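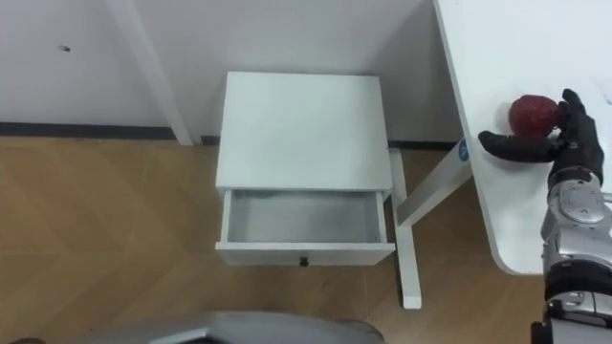
Pratitz and Wekance sign supply agreement for online casino games

PUSTMONT, September – Casino games studio Pratitz has signed a supply agreement with the operator Wekance, under which 14 of its slot and table titles will be made available to registered adult players.

The first group of games includes Mathias, a five-reel slot with 1043 ways to win and a free spins round. Further titles will be added in stages, subject to testing and approval in each market.

All games supplied under the agreement will carry deposit limits, session reminders and a link to self-exclusion tools on the main menu.

Deolinda Tavares, Commercial Director at Pratitz, said: "Wekance has built a loyal customer base and we are pleased to bring our games to its players. Our teams have worked closely on the technical side for much of the year."

Imad Awad, Head of Casino at Wekance, said: "Our customers have asked for more variety in slots, and this agreement answers that request."

Pratitz employs nearly 70 people at its Pustmont office.

Media enquiries: Kylie Lowther, Press Office, Pratitz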